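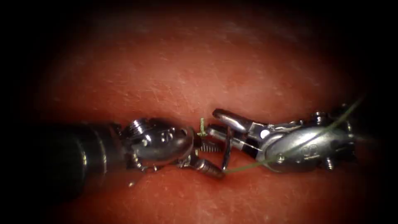 *Two jointed instrument tips over a reddish, tissue-like surface.*

# Would you like to learn to hold very small things very steadily?

The Trulleleo Skills Room is looking for 40 people to take part in a study of how beginners pick up fine instrument work. You don't need a medical background (we'd love a good mix of people who have one and people who don't), and you don't need to be "good with your hands" either. Some of our favourite sessions last year were with people who swore they couldn't thread a needle!

## What you'd be doing

You'd come to us for four visits over three weeks. Each visit lasts 50 minutes, with a tea break in the middle if you want one. You'll sit down, get comfortable, adjust the chair and armrests until they suit you, and work through short tasks on soft practice pads with a pair of jointed grasping instruments. The tasks are things like:

- picking up a loop of thread and passing it from left to right
- laying a strip of soft material flat without pulling it
- bringing both tips together over a mark and holding them there
- tying a simple knot, and then a less simple one

The first visit is mostly getting used to how the tips open, close and turn. It feels odd for a while, then something clicks and people start grinning. Albane Cordier runs the teaching side and will be with you the whole time. Ask her anything, she loves questions, including the ones you think are silly.

After each task we ask how hard it felt and what you were paying attention to. There's a short questionnaire at the first visit and a slightly longer one at the last. Nothing is done on people or animals at any point.

## Who can take part

- Anyone aged 18 or over
- Comfortable sitting and using both hands for short stretches
- Able to see fine detail on a screen (glasses and contact lenses are fine)
- Free for four visits before the end of May

Left-handers, please do write in. We had far too few last time. If you have taken part in one of our knot-tying evenings you're still welcome, but tell us so we can put you in the right group. If you've trained in keyhole surgery, we can't include you in this round.

## What you get

We pay £50 per visit, so £200 if you come to all four. Payment is made after each visit, and if you decide to stop you keep what you've already been paid. You can stop whenever you like and you don't have to say why.

## Where we are

First floor of the Allar Building, up the stairs or the lift by the side entrance. Bike racks are round the back. The Quách café downstairs does a very good lemon cake.

## How to join in

Send a short note to Savvas Tsolakis, study coordinator, at the front desk of the Allar Building or through the contact form on our website. Put "small hands study" at the top (the name refers to the tips, your own hands can be any size) and tell us your age, which hand you write with and which times of day suit you. Savvas will reply with the information sheet and consent form, and you can take as long as you like to read them before choosing a first slot.

Posted 2 February 2026. Places are filled in the order that completed consent forms come back.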